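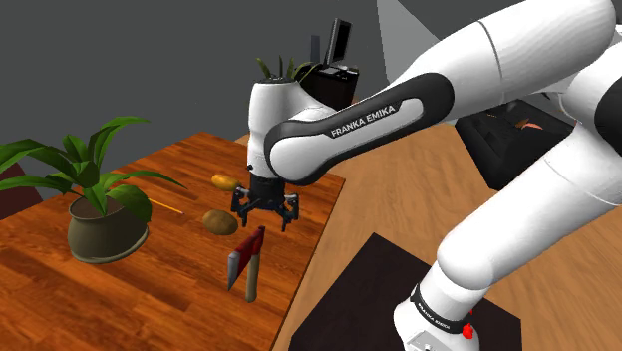 Dagmar Charvát asked at the midterm review why we score the approach at all, when the only thing a user would care about is whether the tool gets picked up. We have kept her question at the front of the report because most of the spring went into answering it.

Our answer is that a failed grasp in simulation can have two very different causes. Either the arm went to the wrong spot, or it went to the right spot and the contact between finger and object went bad. If you only record success or failure at the end, both look the same in the log. We wanted to tell them apart.

Setup

The task is to pick one named object from a cluttered table. All work was done in simulation, in the Narnix environment that the Deranthorpe lab course already uses. The robot is a single arm with a parallel gripper. The objects come from a mixed set of food, kitchen items and tools, and each episode draws a new selection and drops it on the table. A hatchet was our main target object. It has a heavy end and a light end, so the place where you hold it matters more than it does for an apple or a potato.

Peter Sokol wrote the scene generator and the logging. Kristýna Tichý trained the policy. Zdislava Vlček did the scoring scripts and most of the plots.

We trained on 100 demonstrations driven by hand with a gamepad. We then ran 100 test episodes with object layouts the policy had not been trained on. The lighting and the table were the same throughout, which we come back to under limits.

Scoring

Each test episode was split into two stages. The approach stage ends when the gripper first comes within a set distance of the target. It counts as good if the gripper is open at that point and the target is the nearest object to it. The contact stage starts there and ends when the object has been lifted clear of the table or the time runs out.

The distance threshold caused more arguments than anything else in the project. If it is too large, a gripper hovering over the apple next to the hatchet gets credit for the hatchet. If it is too small, the fingers have often already touched something before the stage ends, and the split means nothing. Peter ended up making the threshold depend on the object's size – a rule he took from his notes on the Vatier baseline – and we fixed it before running the test set.
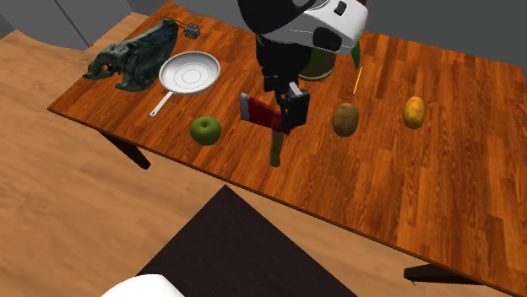 Figure 2. The gripper at the head of the hatchet, viewed across the table.

Approach results

The approach was good in 95 of the 100 test episodes. In the rest, the arm usually went toward a neighboring object and then corrected too late. These failures were more common when the target was partly hidden by something taller. Small food items lying near the hatchet did not seem to bother the policy much.

So the approach is mostly solved for this table. Final success was clearly lower, and nearly all of that loss came in the contact stage. With a single end-of-episode score we would have blamed the policy for it and collected more demonstrations.

To look at contact we replayed the failed episodes from a close view near the fingers. At that distance you can check the gap between each fingertip plate and the object, which is hard to judge from the room views.
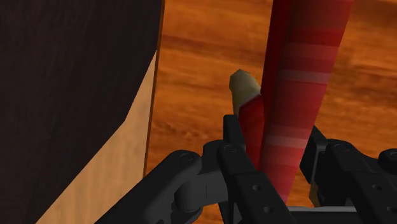
4.2 CONTACT ERRORS

We sorted the contact failures by watching the replays one at a time. The most common kind was a finger coming down on a second object that was lying against the target. The gripper then closed on both, and the target turned or slid as it was lifted. Next came grips that were too far from the center of mass, so the hatchet tipped. A few episodes showed the object jumping at first touch with no visible cause – we put those down to the physics step size and left them in the count as failures.

Thierry Mallet reran the worst group with a smaller step. The jumping went away and the other two kinds stayed the same, so we are fairly confident they come from where the gripper goes and not from the simulator.

4.3 LIMITS

One table, one light setup and one arm were used. The demonstrations were all driven by the same person, and her habit of coming in from the handle side shows up in the policy. We sorted the failures by eye and did not have a second person repeat it. Nothing was tested on a real robot.

4.4 NEXT STEPS

Kristýna is adding the close view as an input during training, so the policy has a chance to see a second object before it closes on it. The scoring scripts and the layout seeds are in the course folder under Kopecký, together with the replay tool.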